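Stundis Set-up Guide
Section 4: Recording your first runs

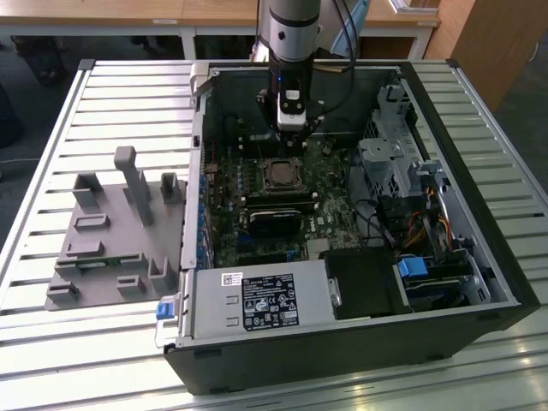
Now the fun part! With 25 runs you can already watch the policy learn to line itself up, and our best results came from over 200.

1. Home the arm and load the Praltusach task file.
2. Set the approach speed to 30 percent.
3. Guide the gripper through the task by hand, then press Save.
4. Shift the start pose a little and repeat. Varied starts helped more than anything else we tried!

Note: Failed runs are useful too. Tag them "miss" and keep them.

Caution: Unplug any computer you work on before the arm moves.

Questions? Write to Nabila Ashour.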